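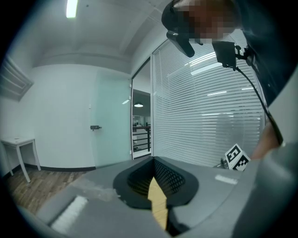 Ermira Dimitrov

Bueno, arranco. Saludar, dar las gracias a Hinska por la sala y decir ya que vengo a hablar de persianas y puertas (risas, espero).

Primera idea: la luz. En una oficina con pared de cristal, las persianas blancas horizontales me encantan, pero ojo con el cristal, que devuelve los tubos del techo en rayas brillantes. Preguntar quién trabaja así. ¡Seguro que levantan la mano unos cuantos!

Segunda: la puerta. Soy muy fan del vidrio esmerilado verdoso con manilla oscura, deja pasar claridad y guarda la intimidad. Contar lo de Grube, que me pasó un presupuesto de 3,350 euros por cambiar la suya y casi me caigo de la silla. Pausa, beber agua.

Tercera: lo que se ve al otro lado del hueco. Una lámpara colgante encendida, una barandilla negra... eso también es parte de tu despacho, aunque no lo pagues tú. Aquí me enrollo siempre, mirar el reloj: en el minuto 19 tengo que estar en los rodapiés negros.

Si Gyula pregunta por la acústica, remitirle a la charla de Csaba.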